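The Shelves Are Up!

So the shelves are finally up in the workshop, and I am much too excited about it for a grown adult. If you've been reading for a while you'll remember that since we moved into the Cowie building in February, everything we own has lived in boxes on the floor. You wanted the packing tape? Third box from the door, under the other tape. You wanted the good scissors? Good luck to you.

I measured that brick wall so many times. The bay I had my heart set on was 185 cm wide, and I was convinced it would never fit beside the second one, and then it slid in with room for my hand on either side. I did a little dance. I love that brick so much that I went back and forth for weeks about covering it up at all, but white metal against red brick turns out to be a really lovely combination, and you still see plenty of the wall between the boxes.

We bought the units from Florik, in flat packs, on a Monday, and I'll say this for them - the shelves clip in without a single screw. You do need a rubber mallet and a second person to hold the uprights. My one grumble is the feet, which are hard plastic and slid all over the floor until I stuck felt under them.

Then came the filling, my favorite part. I had a whole plan on paper, and the plan lasted until lunch. What I ended up with is much simpler:

Heavy things at the bottom. Obvious, I know, but I had put all the paper up high the first time and regretted it by the second ream.

Things we grab every day at chest height, in the white boxes, with the lids off. I gave up on lids years ago at home and I don't know why I thought work would be different.

Anything that might go back to the seller stays in its own cardboard box until the return date passes. It isn't pretty, but I've been burned before (hello, label printer).

The top is for stuff we need twice a year. I'm allowing myself that one shelf of "I'll deal with it later" and no more.

I kept a tally of what all this cost, and the storage part came to $401, boxes included. I had budgeted more, so the leftover went to the spotlights on the rail above, and oh, I am so glad! The ceiling lights are perfectly bright, but they leave the backs of shelves in shadow, and now I can read a label without dragging the box out first.
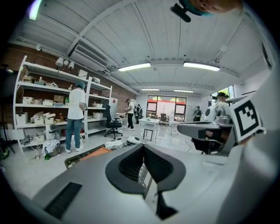
The labels are next on my list. I tried the Eltoteo ones with the little wipe-clean window, and they hold on to cardboard very well but peel off the smooth boxes after a day or two, so I may just go back to masking tape and a fat marker. If you have a label that sticks to smooth plastic and comes off again without leaving gunk, please tell me in the comments, I'm all ears.

I'd also like a proper spot for cloths. They go in the wash, they come back, and then they live wherever somebody last put them down. Hooks, maybe? Or a deep bin on wheels at the end of the second unit. There's a secondhand place over in Jukbridge that sometimes has old laundry carts, and I'm planning to go by on Saturday morning with the tape measure in my pocket.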